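Workshop notebook, Mikstead

11/05/2021

Glass day. The ribbed tumblers came back from the Cimarance flat and need sorting before anything else goes on the shelves. Plan for the morning was to go through the lot by hand, put the sound ones in one crate and the doubtful ones in another, and write down what we use for the check so that we stop doing it three different ways.

Bench by the wall cleared first. Left the succulent where it was, in the back corner, as it gets its light there and whoever moves it never puts it back. Crates on the floor to the right, away from the drawers.

The old method was to hold each glass up to the window. Fine for plain glass and poor for these, as the ribs throw so many lines of their own that a hairline crack running with them gets lost. Tilting the glass on its side over the wood works better. With the table behind it the grain shows through in bands, and a crack breaks the band. A chip in the rim is easier to find with a fingertip than by eye. Go slowly and go round twice.

I also tried them in pairs, one in each hand, mouth of one turned towards the other. Useful for comparing rims. Keep them low over the table while doing this, and don't let them knock.

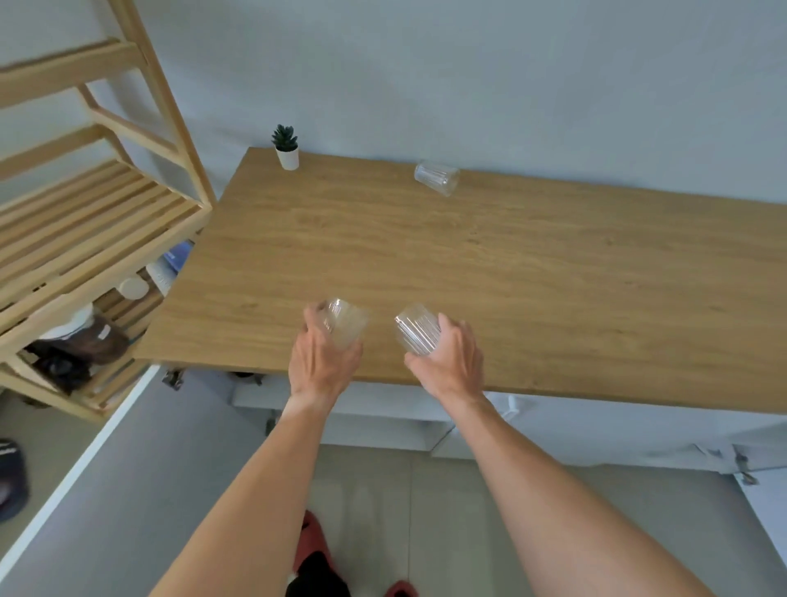

Entry by Unai Arrieta, glass and tableware bench

Glasses waiting their turn go upside down on the wood. Valcárcel wanted them the right way up, on the grounds that the rim is the weak part and shouldn't take the weight. I have left them inverted for now. Dust was the bigger nuisance last time and we ended up washing everything again. If we get a run of chipped rims I will change my mind and put a folded cloth down.

Ribs collect limescale at the bottom, where they meet the base. A soft brush and warm water with a little vinegar shifts most of it. Leave for 15 minutes, brush, rinse, stand on the rack. Don't use the green scourers from the sink, they leave a haze on the high part of each rib and it doesn't come out. Two glasses from the September batch went that way and are now holding pencils.

Stacking: tried putting one inside another. They go in a short way and then grip. Got them apart with warm water on the outer one, but I wouldn't like to do it to a whole crate. No stacking, then. Single layer with card between, and a sheet of card on top before the next layer.

Flandard crates: the dividers are slightly too wide and the glasses lean. A strip of corrugated card down one side of each cell takes up the slack. Cut about 300 strips from the flat boxes behind the door, which should see us through. The offcuts are in the bottom drawer if anyone needs packing for small things. The drawer sticks, so pull it straight.

The stock sheet still gives 2,582 for all tableware and I don't trust it. It was copied across from the old sheet with the plates in it, and some of those have gone. Have put a pencil mark against the line and not altered it. Needs a proper count on a day when the shelves are full and nothing is out.

One thing on bench height. It is low for this job if you are tall, and after an hour of leaning over I could feel it in my back. Sitting is no good because you lose the view down onto the wood. Might try raising the board on blocks, but then the clamp underneath at the left would have to be moved, so leave it until the present batch is finished.

To do:
Cloth or thin mat for the waiting glasses, if Valcárcel still wants one.
New soft brush, narrow enough to reach the base.
Write SOUND and DOUBTFUL on the crates, both ends, in marker.
Ask Cimarance whether the remaining tumblers are the same pattern or the taller one.
Water the plant.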